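Home / Student Work / Design for Small Kitchens / Final reports

Derese: a counter tray for the spices you use every day

Desta Birhane and Sang Ung
Submitted Mon 1 October

1. What we wanted

Shared kitchen, tiny counter. Spices end up everywhere, saucers and lids too. Most racks go on the wall and renters can't drill. So: a low tray, open top, sits on the counter, cheap. Working name Derese (Ullora was taken by another group).

2. Background

Looked at two products before starting. The Dollura is a wire stand, two levels, jars tip when you pull one from the back. The Promari is a plastic box, nice and steady but the walls are so high you can't read a label without lifting the jar out. We wanted the steady part without the high walls.

Sang also read up on old kitchen layouts, one manual from 1796 that says keep salt and pepper "within the reach of the left hand". Not much use for sizes but we liked it.

3. Materials

Corrugated cardboard from moving boxes, black tape, craft knife, ruler. Total spend under budget, which was 400 for the whole course project and we barely touched it.

4. Building it

Took 3 versions. First was too small, one jar and it was full. Second was glued and the glue let go overnight. Third is taped at the corners and along the walls, no glue. Walls kept low on purpose. We cut them by hand in a hurry so the top edges came out rough, should of used a metal ruler. A folded edge would fix that, no time.

5. Trying it out

Set up on the wood-look counter in Desta's kitchen, in front of the tile. A spice jar with a red lid goes toward the back, saucer in front for measuring into. The idea is that the jar goes back to the same spot every time and the saucer catches what would of gone on the counter.
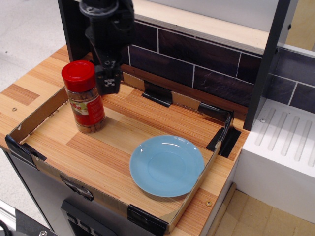

Low walls mean the label stays readable, so that part of the plan held up. The front wall is the weak one, it leans out a bit. Cardboard alone is probaly not stiff enough there, next time double it.

6. Still to do

Wipe-clean lining. Doubled front wall. Somewhere for a spoon. Sang wants to try thin wood in January if we get shop time, otherwise same shape again in heavier board. Cut sheets are in the binder in room 413.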